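# Tremden water samples

Hardness and pH readings from kitchen taps in Tremden and Miltonley, collected between February and June.
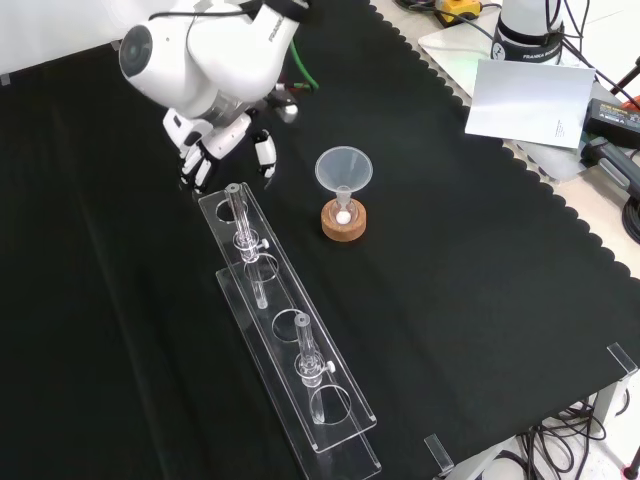 *Test tube rack on the black-covered table.*

## Files

- `taps.csv` — one row per reading, 800 rows
- `streets.csv` — street names and supply zone

## Notes

Hardness is in mg/l as calcium carbonate. Readings were taken after the tap had run for 60 seconds. 17 rows have no pH value and are left blank — please don't treat them as zero. Zone 3 covers Amanmont Road only.

Nearly 75 of the Miltonley rows were typed in from paper forms, so check the dates before using them.

## Licence

CC BY 4.0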